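4.2 Clutter set-up and replanning

All clutter trials were run in simulation first, on the same table model as in Section 3. The planner (Wota) gets the joint state, the pose list from the perception node and a goal pose for the gripper. Nothing else. No hand-tuned waypoints, no fixed approach angle. In the earlier version we kept a safe height above the table and only came down at the end, which made the problem too easy – most of the interesting failures happen low down, beside things that stand up.

So each layout now mixes two sorts of object. Small blocks, which the arm may brush past at little cost, and upright shapes, which it may not touch at all. Open shapes are the awkward ones. A convex hull fills the hole and the planner then treats it as a solid slab, so paths through or close behind the opening are thrown away before they are even checked. We split these shapes into separate bars by hand. Slow to do but it only has to be done once per model. Camley, the collision checker, takes the bars as boxes and is otherwise unchanged.

Layouts were drawn at random, 188 in total, with a fixed seed. Any layout with overlapping objects was dropped and redrawn. Time limit per query 848 ms, after which the arm holds its last safe pose and the planner starts again from there. Figure 6 is a typical layout, with the wrist low among the objects.
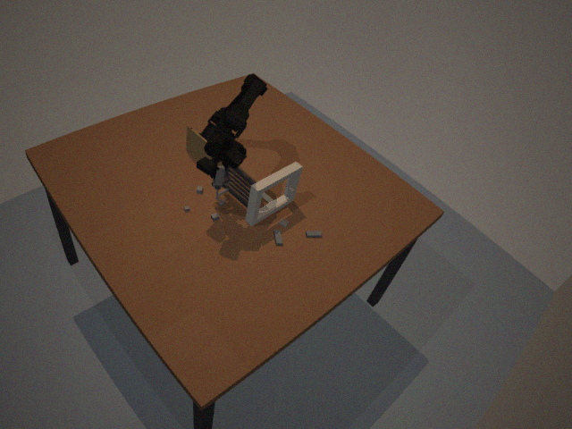
Figure 6. Clutter layout in simulation. The white frame is modelled as separate bars, the gray blocks as single boxes.

Vangelis Kontogiannis, commenting on the preprint, asked whether splitting by hand does not simply move the work from the planner to the user, and whether an automatic split would give the same paths. He also pointed out that a path found close to a thin bar is only as good as the pose estimate of that bar, and that our simulated poses are exact.

Both points are fair. On the first, we tried the automatic split that ships with Kouris. It gave more pieces than needed, 31 for one simple shape, and checking time went up with it. The paths looked alike but we did not compare them in a proper way, so no claim is made here. On the second, noise was added to the poses in a later batch (Section 5.1). The margin round each bar then has to grow with the noise, and past a certain point the opening closes up and we are back to the slab.

One more thing on replanning. When a query times out, the new start pose is often worse than teh old one, with the wrist already tucked in beside an obstacle. Wilson Quispe wrote the retreat step used in the final version: back along the last path segment, then replan. Crude, but it needs no extra checks as that segment is already known to be clear. It is switched off for the baseline runs so that the timings can be compared with the Fultville numbers, wich were taken without it.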